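Workshop notebook, November, after lunch

Parcel day! I have been watching the tracking page for the Riviere order like it was a ball game, and at 11 the driver finally rang. Three weeks late, one corner of the box squashed flat, but it's here and it's mine (well, the workshop's).

For the record, since Gunvor will ask, this is what came out of it: the bookbinding manual I've wanted forever, the spare blades for the board cutter, a bag of linen thread in the wrong color, and a packing slip for somebody in Rostcombe who ordered a birdcage. No birdcage. I looked under the paper twice.

The manual is used, and I got it for less than half of what the Komden store wanted for a new one. The seller called it "good, light wear" and I'd say that's fair. There's a coffee ring on the title page and somebody has written NO!! in pencil next to the paragraph on wheat paste. I'd love to know what happened to them. I've left the pencil in.

Thread: I ordered natural, they sent a sort of mustard. Wrote to Riviere at lunch, very polite, attached the order confirmation. If they want it back they can pay the postage. Debora says she'd use the mustard for the guest book covers anyway, so if they just refund us and let us keep it, everybody's happy. 500 yards of it, which is a lot of guest books.

Blades: these are the Workholm ones, pack of 2. They fit. I put one in straight away and ran it through a scrap of gray board, and the edge is so much cleaner than what we've been putting up with since spring. I should have ordered these ages ago instead of sharpening the old one every other week and swearing at it. The second is in the drawer with the bone folders, still in its sleeve. PLEASE leave it there until this one goes dull, Theophilus, I know you.

Money side: the whole lot came to 215 with shipping, before whatever we get back on the thread. I've put the slip in the red folder. Hervé, the card was mine, so that's owed to me and not to the supply float.

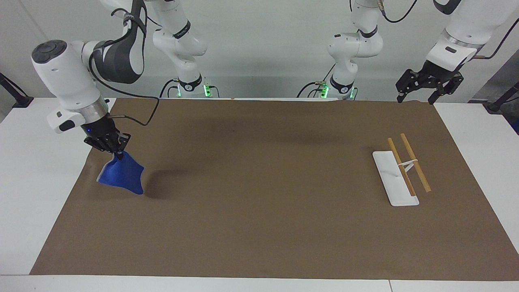

Next order, and I want to do it differently. We keep buying one thing at a time from whoever pops up first, then paying shipping on each one, and I'm as bad as anyone (worse, probably, I'm the one with the browser tabs open at midnight). So there's a sheet pinned by the door now. Write what you need on it, and I'll send one order when the sheet is full. Poonam already has a line down for headband silk and another that just says "good glue," which I'm going to need more detail on!

Also want to try the mail order place Debora uses for paper. She says they're slow to answer email but they pack flat things between two boards, and after looking at that squashed corner I'm ready to pay extra for it.

To do:
Answer from Riviere on the thread, chase if nothing by the end of the week.
Tell them about the birdcage slip too, somebody's waiting on that.
Read chapter four before I paste anything.
Ask Poonam which glue.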